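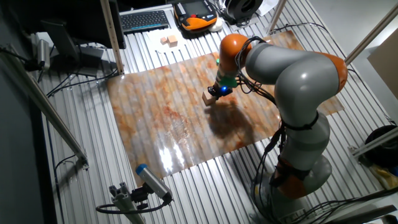

**Ticket 711 - Suspicious sign-ins and mail forwarding, Studen office**
Status: closed, follow-up task open
Opened: Nov 19, 2018
Priority: 2 (raised from 3)
Queue: Roltska security desk
Customer: Witell

**Report**

Accounts payable at Studen received a call from a supplier, Eyvindsson, querying a change of bank details. Eyvindsson had a message from a genuine Witell address asking them to confirm the change. The mailbox owner did not send it. Nothing in Sent Items. No payment had been made.

**08:52** Password reset on the affected account. All active sessions revoked. User moved to a clean loan laptop, own laptop kept switched on and taken off the network.

**09:10** Sign-in log exported. Successful IMAP logins from two address ranges not used by Witell or its VPN. Earliest is nine days old. IMAP does not prompt for the second factor on this tenant, so the logins went through on password alone.

**09:35** Mailbox rules listed:

```
Name: .
Enabled: True
If: subject or body contains "invoice", "payment", "IBAN"
Then: forward to external address
 move to RSS Feeds
 mark as read
```

The rule name is a single full stop and is easy to miss in the web client. Use the shell output when checking other accounts. Exported the rule, then removed it.

**09:50** RSS Feeds folder holds 1,584 items. Copied to the evidence share before anything was moved back. The user should not be told to tidy this folder.

**10:25** Searched all mailboxes for external forwarding. One further hit, in the sales shared mailbox. Checked with the office: set up on purpose in January for an order tracking service. Left in place, note added to the customer record.

**11:05** Source of the password. Found a message in Deleted Items with a link to a fake document-sharing page. The page asks for an email address and password, shows an error, then passes the user on to the real sign-in page. The user remembers signing in twice that morning. Page reported to the hosting company. Domain blocked at the proxy and in DNS.

**11:20** Proxy log searched for the same domain. 3 users opened the page. One submitted the form (POST seen), the other two closed it. Passwords reset for all of them anyway.

**11:45** Full scan of the original laptop, plus a manual check of scheduled tasks, browser extensions and startup entries. Nothing found. Disk image taken - the machine can go back once the customer agrees.

**13:30** IMAP and POP turned off for the tenant. One side effect: the scanner at Studen stopped filing to its mailbox, as it polls over IMAP. Moved to SMTP relay restricted by source address. Test scan received.

**14:15** Eyvindsson's accounts team told by phone, using the number on an old paper invoice and not the one in the email thread. They confirmed their bank details have not changed.

**Open**

- Second factor still missing on service accounts. Separate task raised.
- Alert on new external forwarding rules: written, not yet tested.
- Sign-in logs on this licence are kept for 30 days only. Customer to decide on longer storage.
- Evidence share is read-only. Do not delete when the ticket is archived.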